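Gripper day at the Ornside open lab

I got to Ornside just after 9 with a notebook and far too many questions. Uthai Thammasiri runs the gripper bench there, and he'd lined up two to compare: the Ritix parallel jaw and the softer three-finger Yule. The job sounds easy -- pull one woven basket out of another and set it down beside its mate. It's a terrific test!

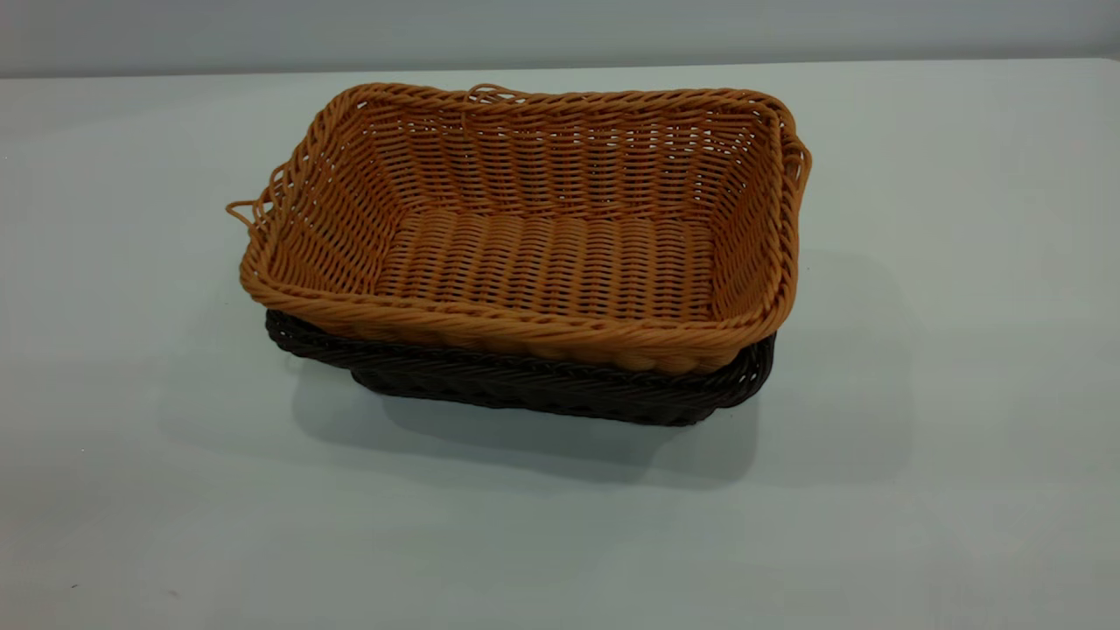

The nested pair on the bench, tan basket inside the dark brown one.

Each gripper got 5 tries while we watched. The Ritix is quick and grabs a braided rim beautifully, but it kept wanting to bring both baskets up together. The Yule was slower and much kinder to the weave, and I loved how it settled around the thick edge. 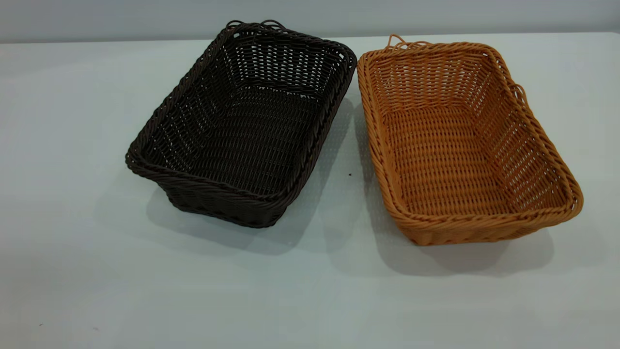

Ivar Wikström from Covthorpe asked about grip force, and we got a great detour into sensors and the colour settings on the overhead camera. Uthai's log is already at 688 picks. They're open again in April, and I'll be bringing my own basket.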